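Minutes – Software sync, shelf task
Held in the long room at Arboleda, 2:00 p.m. start
Present: perception, planning, control, tooling. Cukulbridge dialed in for items 1 through 4.

## 1. Minutes of the last meeting

Accepted with one fix. The line that said planning would "drop" the old collision checker should say "stop calling it by default." It stays in the repo until the Cukulbridge arm is moved over.

## 2. Where the data stands

Very good news to start with. The August set is fully ingested and every episode now has a matching pair of gripper streams plus the head view. The total is 1451 episodes, of which 931 pass all the automatic checks. The rest mostly fail for one reason, a gap in the left gripper's pose track, and tooling thinks a good share of those can be saved (see item 5).

Perception spent last week looking at what the tracker does near the black shelf. The thin square legs are a tough case. They have almost no texture of their own, and when the gripper gets close, the leg and the rail under it take up a large part of the view while the useful features sit far off on the back wall – the outlet plate, the cables, the clutter on the ledge.
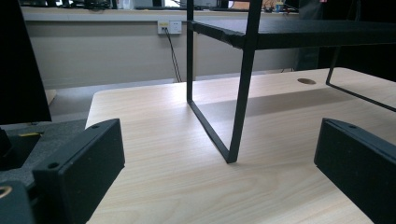

The tracker used to throw away far points too early, so it would hang on to a handful of corners on the shelf and start to drift. The new build keeps far points alive for 40 frames after they were last matched well. Drift in the close-in segments dropped enough that the replayed paths no longer cut through the shelf leg, and everyone in the room was thrilled to see that on the big monitor. Two people asked to see it again, so we did.

Control asked whether the longer memory slows anything down. Perception said it adds a little to each update and is still well inside the budget for offline work. Nobody has tried it live yet.

- Agreed: the 40-frame setting becomes the default in Trustow, our pose pipeline.
- Agreed: perception to write down what happens when the room lights change partway through an episode. Right now this lives in a chat thread.

## 3. Planning: shelf as obstacle, shelf as goal

Planning presented the new shelf model. Until now the whole thing was one solid box, which kept the arm safe and also made the lower tier impossible to reach. The new model treats each tier as its own slab and each leg and rail as its own thin bar. The planner can now find a path in between the tiers and come back out the same way.

There was a long and lively talk about how much padding to put on the bars. With 20 mm on every side, the planner is happy at the upper tier and gives up on most lower-tier starts. With less, it finds lovely short paths that make control nervous. Cukulbridge suggested padding that shrinks as the arm slows down, and the room liked this a lot. Planning had something like it in a branch already and will dig it out.

The raised rail on the upper tier also came up. It was missing from the first version of the model, so anything placed from the left was planned straight through it. It's in now. Planning would like the rail height to be a setting in the scene file and will add it.

The head view is a big help for this work. It shows the hand, the gripper, the jar and the shelf together, so you can see how a person picks an approach side before they get close. Planning pulled the approach direction from those clips and used it as a first guess for the search. Search time came down on nearly every start, and the paths look a lot more like what a person would do. We all agreed this is the most fun result of the month.

Open question: when both grippers are in view, which one does the first guess come from? At the moment the code takes whichever one is holding something. That works for the jar task and will break as soon as we have a task where both hands hold things. Tooling suggested a per-segment "lead hand" label, and planning said yes please.

- Agreed: padding tied to speed goes into a test branch, with a switch to turn it off.
- Agreed: rail height moves to the scene file.
- Agreed: add the lead hand label. Existing episodes get it filled in by script, then spot-checked by eye.

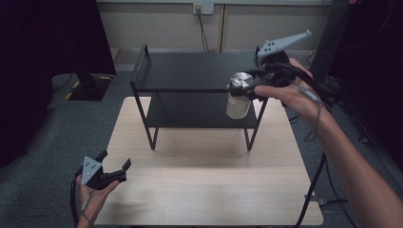

## 4. Control

Short item. The grip controller now closes in two stages, quick until contact and then slow until the force settles. On the bench it's smooth and quiet. Control wants to try it on the arm at Cukulbridge before calling it done, and Cukulbridge has room for it next week.

There was a question about whether the demos tell us anything about grip force. They don't, at least not directly, since the hand-held grippers record finger width and pose only. Control is happy with width for now. When the width stops changing while the hand still moves as one with the object, that's a decent sign of a firm hold, and the script that looks for it is already in Flirkix under the tools folder.

Cukulbridge asked for the controller settings to ship as one file in place of three. Control agreed on the spot.

- Agreed: one settings file, with the old names still read for one more release.
- Cukulbridge left the call after this item.

## 5. Tooling and Flirkix

Flirkix 2 is running on everyone's machine except the old desktop by the window, which needs a newer graphics driver. The timeline view got real applause. You can scrub all three streams together, mark a segment once, and the mark lands on every stream at the right time. Labeling an episode used to mean three passes.

The fix for the left gripper gap is close. When the pose track drops out, the tool now runs the tracker backward from the next good stretch and joins the two halves if they meet. If they don't, the episode is flagged and left alone. Tooling was careful to say that the join is marked in the data, so anyone training on it can leave those frames out.

Perception then walked through the jar detector, using a view from one of the grippers. Shiny lids have been a headache all along. The bright patches on the metal move as the camera moves, and the old detector would follow the glare and lose the lid. The new one fits the outline of the lid and the body below it together and mostly ignores what's going on inside the circle. It holds on much better, even with the dark opening near the side of the lid, which used to get picked up as a second small object.
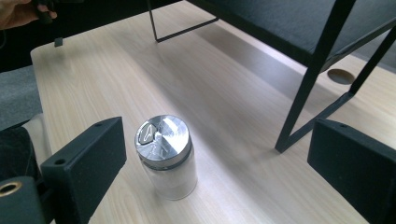

*Item 5: jar with the metal lid between the gripper fingers, shelf and its shadow at upper right.*

The shelf's shadow is the next thing to sort out. The edge between bright and dark wood is strong and straight, and the table plane fit sometimes takes it for the real edge of the table. Perception has two ideas and will try the simple one first: ignore long straight edges that have the same wood grain on both sides. Planning offered the shelf model so that the shadow can be predicted, and that may be the better idea in the long run.

The grommet hole in the tabletop came up too, this time as a good thing. It's round, it doesn't move, and it shows up in plenty of close views. Perception wants to use it as a fixed point for lining up episodes with each other. Early numbers look great, though it needs a fallback for views where the shelf or a finger covers the hole.

- Agreed: backward tracking goes to everyone as soon as the tests pass.
- Agreed: grommet hole alignment stays optional for now.
- Agreed: tooling to update the driver on the old desktop, or retire it.

## 6. Naming of things

We have "shelf," "riser," "rack" and "stand" in four different config files, and all of them mean the same object. After some cheerful arguing, "shelf" won. The tiers are "upper" and "lower." Left and right are always as seen from the head view, also when you're looking at a gripper stream. Please fix names as you touch files, and don't open one giant pull request for it.

## 7. Any other business

- Release notes for Trustow are thin. Perception will add a before-and-after clip of the shelf leg replay.
- Request for a dark mode in the Flirkix timeline. Tooling said it's half done already – expect it soon.
- The shared results page loads slowly because it pulls full-size clips. Swap in small previews.

## Action list

| Group | Task | Status |
|---|---|---|
| Perception | Set 40 frames as the Trustow default | Ready to merge |
| Perception | Notes on light changes | Not started |
| Perception | Straight-edge filter for shelf shadow | Started |
| Planning | Speed-based padding in a test branch | Started |
| Planning | Rail height in the scene file | Not started |
| Control | Single settings file | Not started |
| Control | Two-stage grip test at Cukulbridge | Next week |
| Tooling | Lead hand label and fill-in script | Not started |
| Tooling | Backward tracking release | In tests |
| Tooling | Small previews on the results page | Not started |

Meeting closed at 3:25 p.m. Next one is in the same room, with the grip test results first on the agenda.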